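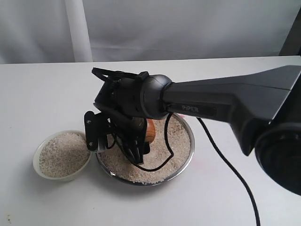

Povmont Pantry
Home cook, weeknight recipe writer

OK, a thread about rice, because I've been cooking it badly for most of my adult life and I finally got annoyed enough to fix it.

Some background. I learned on boil-in-bag stuff in 2000, in a first apartment over in Drendow with a stove that had two settings, off and volcano. So my habits were terrible from day one and they moved with me!

First thing I changed was rinsing. I used to skip it (lazy) or hold the rice under the tap for a second and call it good. Now I swish it in a big bowl of cold water with my hand, pour off the cloudy part, and do it again until I can sort of see the bottom. Huge difference with long grain. It stopped gluing itself together.

Second thing: soaking. I don't do it for everything. Basmati, yes, while I'm chopping onions. Jasmine I never bother. Brown rice I soak after lunch if I remember, and I usually don't remember.

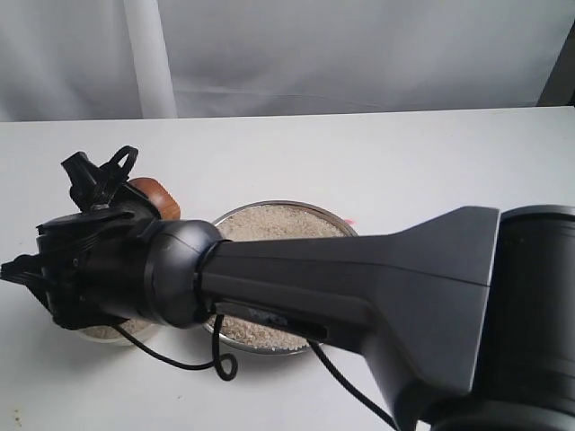

One reply already says rinsing is a waste of perfectly good starch and I should leave it all in there. For risotto or rice pudding, totally agree, don't rinse that! For a plain pot to go next to a stew I want the grains separate, so off it goes.

Water. I quit measuring with my knuckle. My knuckle and my saucepan do not get along – I've made crunchy rice and I've made porridge with the same finger. For the white long grain from Koppel I use one and a half cups of water to a cup of rice, and I write it on the jar with a marker so I can't talk myself out of it. 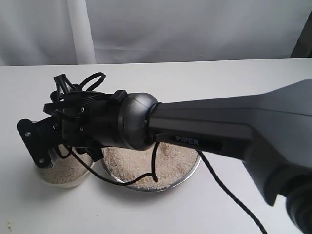
Pale grains, two containers, white tabletop.

Now the gadget question. Yes, I looked at the Dratex cooker. It was 170 dollars at the store in March and it plays a little song when it's done, and I stood there in the aisle wanting it so badly. Went home without it. I have a heavy pot with a lid that fits and I've had it for seven years, it's fine.

The pot method, then: bring it to a boil, lid on, lowest heat the burner will do, 15 minutes. Turn it off. Then leave the lid ALONE for ten more. I know. I used to peek constantly. That resting time is what my rice was missing all along.
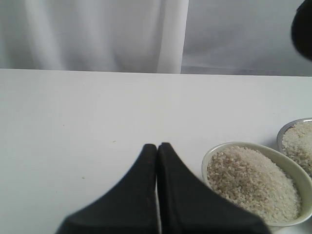 Once it has rested, use a fork and go in from the sides. A spoon squashes it. If the bottom is a little toasty, eat that part yourself over the stove, it's the best bit.

Leftovers: spread them on a plate so they cool fast, then into the fridge. Four cups cooked makes a good pan of fried rice for my house, with an egg and whatever green onions are still hanging on. Going to do a separate thread on fried rice, I have a lot of feelings about peas.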